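Wurkoncombe Gripper List: message archive

From: Iolo Meredith
Date: 9 Jun 2019
Subject: Re: Pad wear and pivot screws on the hand-held gripper

Hefin Bowen wrote:

> We have the same two-finger gripper as you, with the blue pads. Ours
> has started to let go of oranges halfway to the tray. I cleaned the
> pads and it got better for a day. One finger also has some side play
> now. Do you replace the pads on a schedule or wait until they slip?
> And do you put thread locker on the pivot screws? The Awasthi sheet
> that came with ours doesn't say.
>
> Hefin

Hefin,

We don't go by the calendar. The pads get wiped after every 24 picks and checked properly after every 100. I use a damp cloth with no soap, then a dry one. Soap leaves a film in the grooves and you end up with the same slipping you started with. If the ridges have gone shiny or flat at the tip, that pair comes off. Always change both sides together. One new pad against one old one pulls the fruit over to one side as it closes.

The fruit setup is the one I use for checking after any work on the fingers. Oranges are the main test for width, apples and plums come after. It all gets moved to the green tray.

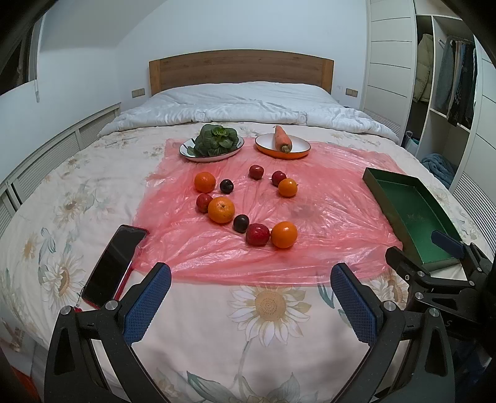 Before the first pick I close the fingers on nothing and look at where the tips meet. They should touch along the whole length of the pad. If the tips touch first and there is a gap lower down, the linkage on one side is tighter than the other, and it needs to be evened out before you do anything else. I wasted most of an evening in April changing pads when the trouble was one screw.

For the side play, start with the pivots. Hold the finger near the pad and rock it. If you feel a click, back that screw off a quarter turn, bring it up until it just stops, then ease it back a hair. The finger should swing under its own weight. I do use thread locker, the weak kind, one small drop. Let it sit overnight. If you use the strong kind you will be sorry the next time you need to get in there.
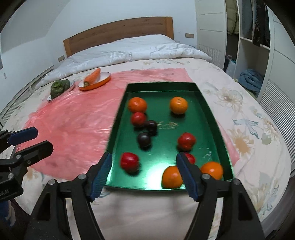
Can the pads be glued back on if one lifts at the corner?
They can, but it rarely holds for long, so treat it as a way to finish the session and fit a new pair afterward.

The other thing to look at is crumbs. Bits get into the grooves and into the joints, and the joints are worse. I brush them out with an old toothbrush and don't oil them. Oil picks up dust and then finds its way onto the pads. If a joint squeaks, take it apart and clean it.

When everything is back together I do 3 slow picks with an orange. Close until it stops turning between the pads, lift, hold still, set down. If it sinks during the hold, the pads are done or there is still film on them. Squeezing harder will hide it for a while, and it wears the pivots.
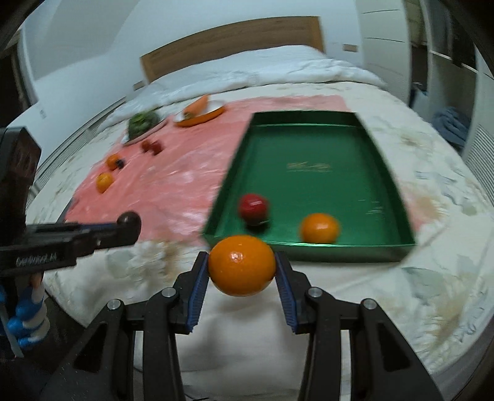 How tight should the grip be on softer fruit?
Close only until the piece lifts without rolling, and practice on something firm before you try a ripe one.

I get spare pads from Lorkia. The ones from Cenodance fit too, but they are a little thicker, so you have to check the closing gap again after fitting them. I have one spare pair of the Lorkia ones I can mail you if you send me an address. Let me know which finger has the play, left or right.

Iolo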